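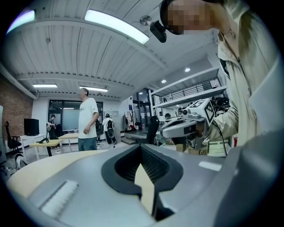 The man who grows other people's beans

By Johanna Lehner
2022-05-26
39 shares | 4 comments

Lorenz Eder does not like when I call him a collector. We are not even sitting yet, and he already corrects me. "A collector wants to have the thing," he says. "I want that the thing goes on. If a bean stays in my drawer for too long, I have lost it."

He lives at the edge of Walville, in the house where his aunt lived before him, and behind the house is a garden which is long and quite narrow. At the end of May the beans are only small. Two leaves, four leaves, some of them eaten by the slugs already. I had expected poles with green walls, and I must have looked a little disappointed, for he told me that I should come again in August like everybody else.

The beans came to him with the house. His aunt had them in jars in the cellar, and on most of the jars there was a paper with the name of a person. There was no name of a variety, only "from Agnes" or "the brown ones of the post office." For one winter he cooked them. "I ate perhaps three families," he says, and he is still ashamed of this. Then a neighbor came to the kitchen, saw a jar and asked if she could have a handful, as her mother used to grow the same ones and she had not seen them for a very long time.

That was 15 years ago. Today he grows beans for 39 households. Some of them live in apartments now and have no ground. Some have moved away, and he sends them an envelope every February, with enough seeds for a meal and a few more in case somebody finds a garden.

I ask him how a person grows beans for so many people without mixing them. He explains it slowly, and I think he has explained it often. The common bean mostly pollinates itself, before the flower is properly open, so there is less danger than with pumpkins. But the bees do not read books, he says, and the bumblebees even less. The runner beans are the difficult ones. They cross very easily, so he grows only one kind of them each year and keeps the rest for later.

"With the common beans I leave space, and between two kinds I put something tall. If there are two black ones, they never stand next to each other. When I drop them on the ground, I must know which is which."

The drying is the part he worries about the most. The pods should stay on the plant until they rattle, but in a rainy September this does not work. In such a year he pulls the whole plants out and hangs them with the roots up in the attic. The seeds are ready when he cannot make a mark in them with his fingernail. After this they go in the freezer for some days, against the weevils, and he lets the jar come back to the temperature of the room before he opens it. In the first years he opened the jars immediately. The seeds became wet from the air, and one whole kind went moldy.

Has he lost many? He gets quiet and counts on his fingers, then stops. "Enough." The one that hurts him is a flat, cream-colored bean with a red eye. It belonged to a man who had carried it over two borders in the lining of a coat. "He gave me 10 seeds. I should have planted five. I planted all, and then came a cold night." The man was very polite about it. Lorenz says he would have preferred shouting.

The most known of his beans is the Ivura, a climbing bean with purple pods that turn green in the pot. Koller, the nursery on the road to the lake, asked him a few years ago if they could sell it. He thought about it for one winter and asked the family it came from. They said yes, under the condition that the name stays. Since then Koller prints it on the packet, and last year they sold 2,000 of them. Lorenz gets no money from this and does not want any. But he goes there in spring and looks at the shelf, he admits, "like a father at the school gate."

I want to know what it tastes like. He says chestnut, his wife calls from the next room that it tastes like bean.

We eat them for lunch, from last year's harvest, with onion, vinegar and a dark oil made from pumpkin seeds. He cooks them without salt until the last minutes. I tell him that I have read salt does no harm to the skin, and that it is even better to soak them in salted water. He has read this too. His aunt did it without.

There is the question of who will do this after him, and I ask it only when the plates are empty. He has a niece who likes the garden but works far away. There is a boy from the next street who comes to shell and who has very good eyes for a wrong seed. And there are the households themselves. Since last year he puts a sheet in each envelope, with a drawing that shows how to save your own seed, and he has started to ask people to send some back. In the first year he received four letters. In one there were coffee beans, which he believes was a joke.

When I leave, he gives me a folded paper bag. It has no name of a variety on it. Later, at home, I see that he has written with pencil: "for Johanna, plant half."

Get the Brorotard letter: one long conversation each month, in your inbox. You can unsubscribe at any time.

4 comments

marit_k
My grandmother also had "the post office beans"! Ours were more yellow than brown. Is there a way to write to Mr. Eder?

Johanna Lehner
Marit, please send me your letter through the contact page and I will bring it to him.

tomgrows
I planted Ivura last year on the balcony. It climbed to the neighbor upstairs and she harvested more than me.

Halfacre
Soak in salted water. Sorry to the aunt.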